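# Chapter 3: Where Kitchen Words Come From

Say the word *spoon* out loud. It's short, a little silly, and most of us learned it before we could tie our shoes. It is also a fossil! A thousand years ago, an English speaker who said *spōn* meant a chip or sliver of wood. The thing you ate with took its name from the stuff it was carved out of, and long after people began making spoons from metal, the old word for a wood chip stayed on the table.

That kind of drift is the subject of this chapter. In Chapter 2 we looked at how sounds change over time, and we found that the changes are surprisingly regular. Meanings are messier. They stretch, shrink, slide sideways, and sometimes flip over completely, and the everyday words are where you can watch it happen best.
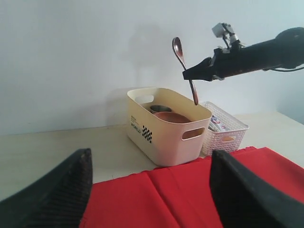
*Photo: Nazar Yatsenko*

Why start in the kitchen? Partly for the fun of it, but there's a practical side too. Household words are old, and everybody uses them. A lawyer's term may sit in a book for centuries without anyone bothering it. A word like *dish* gets handled all day long by children, cooks, guests, and people in a hurry, and it picks up dents. *Dish* goes back to the Latin *discus*, a flat round thing you could throw. German took the same Latin word and ended up with *Tisch*, a table. One ancestor, and two very different pieces of dinner.

Some words have moved even further. *Meat* once covered food of every kind (you can still hear the old sense in *sweetmeat*, and in the phrase *meat and drink*). *Deer* used to mean any animal. When a word's meaning closes in like this, we call it **narrowing**. The opposite is **broadening**, and *bird* shows it nicely: it began as a name for young birds only, then grew until it covered the whole feathered crowd.

## The Flornthorpe notebooks

Later in the chapter we'll spend time with one of my favorite collections of ordinary speech. Over many winters, the schoolteacher Miroslava Vasylenko went from house to house in the village of Flornthorpe, writing down what people called the things in their cupboards. She filled 13 notebooks and recorded 1,275 words. Next to each one she noted the age of the speaker, and that small habit is what makes her work such a treasure. Grandparents and grandchildren in the same house often gave her different names for the same object, so you can see a change halfway through, with both ends still showing.

My colleague Stefaniia Shevchuk has since gone through all the entries under B, and we'll borrow her tables in Section 3.2. Look closely at *basin*, *bowl*, and *beaker*. The older speakers kept the three apart by what went into them. The younger ones sorted them by shape.

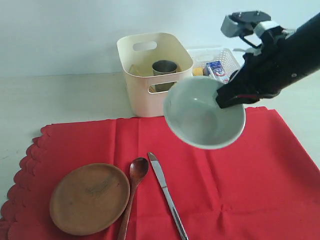

**Is *bowl* related to the *bowl* in *bowling*?**

They're separate words that happen to look alike today. The one you eat from is an old Germanic word for a rounded vessel, while the one you roll came through French from the Latin *bulla*, meaning a bubble.

Pairs like that are called **homonyms**, and they cause trouble for anyone who guesses at word histories by looks alone. A good guess is a fine place to begin, so please keep guessing as you read! Then check. The exercises at the end of the chapter ask you to write down your hunch first and open the dictionary second, and you'll learn as much from the hunches that fail. 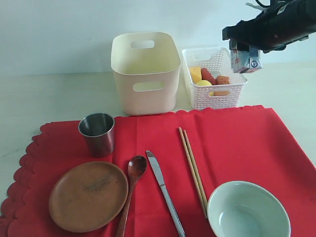

Checking means looking for dated evidence: wills, recipes, shop lists, letters, anything with a word in it that we can pin to a time. Old household inventories are wonderful for this, because the clerk had to name every last pot. Section 3.3 prints two of them, one from Okley and one from Soselari, with the spelling left as it was found. Read them aloud the first time through. Strange spellings often make perfect sense to the ear, and you may catch yourself hearing somebody's accent across the centuries.

### Words to know

- **narrowing**: a meaning that covers less than it used to
- **broadening**: a meaning that covers more
- **homonym**: a word that matches another in form and has a different meaning
- **cognate**: a word that shares an ancestor with a word in another language

## 3.1 Narrowing and broadening

Let's go back to *meat* for a moment, and to a baker's bill from the Faulkner papers.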